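## 4. Recording wrist-view episodes for the Bretenora policy

By the time you reach this section you should have both arms homed, the Wirkwood recorder running, and a fresh episode folder open. If any of those is still pending, please go back to section 3 and finish it first. We have all tried to skip ahead, and we have all ended up doing section 3 anyway, only later in the day and in a worse mood.

Bretenora learns mostly from the wrist view. Our earlier policy leaned on a fixed overhead view, and it did well until someone bumped the mount. With the wrist view, the policy sees its own fingers in every image, and it picks up the relation between the fingertips and the object without needing the table to be in exactly the same spot each morning. What it asks of you in return is a bit of care over how each episode begins.

### 4.1 Setting the start pose

1. Put the mat on the table and press the corners down. Small shifts between episodes are welcome, but a curled corner will catch a fingertip sooner or later.
2. Stand the cup on the mat, right way up. Anywhere on the mat will do, as long as the recording arm can reach it without stretching.
3. Open the gripper all the way. In the Wirkwood panel this is the **Open** button, and the reading beside it should settle at 800.
4. Bring the arm down slowly in teach mode until both fingers and the cup show in the wrist view. The cup doesn't need to be centered – a start pose that is a little off to one side makes for better training data, and you will want plenty of variety over a session.
5. Check where the other arm is resting. It may stay in view, and we like to have it there in a good share of the episodes, but it must not stand between the gripper and the cup.
6. Press **Hold**, take your hands away, and wait for the joint readings to stop drifting before you save the pose.

> **Caution:** Keep your hands out from between the two arms whenever **Hold** is released. The joint limits protect the arms from the table. They don't protect your knuckles.

A start pose along these lines is fine to save, with the gap between the fingers open and the cup over toward the left one:
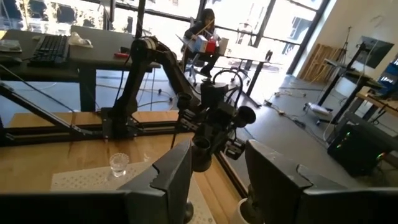
### 4.2 Recording the episode

1. Press **Record** and give it a moment before you move, so the first images are still.
2. Guide the arm to the cup at an easy pace. Episodes are capped at 60 seconds, and a calm grasp fits comfortably inside that.
3. Close the gripper, lift, set the cup back down on the mat, and open again.
4. Press **Stop**, then mark the episode *keep* or *discard*. A fumbled grasp that you recovered from is a *keep*.
5. Move the cup and save a new start pose after every 10 episodes.

**Note:** Daylight from the windows changes a good deal between morning and afternoon. Please leave the exposure locked and let the changes into the data. When we trained on the Mercado set, which was all recorded under one light, the policy reached short of the cup whenever the sun came out.

A full set is 500 kept episodes. Once you have them, close the recorder before copying the folder to the Bronard server, and go on to section 5 for the alignment check.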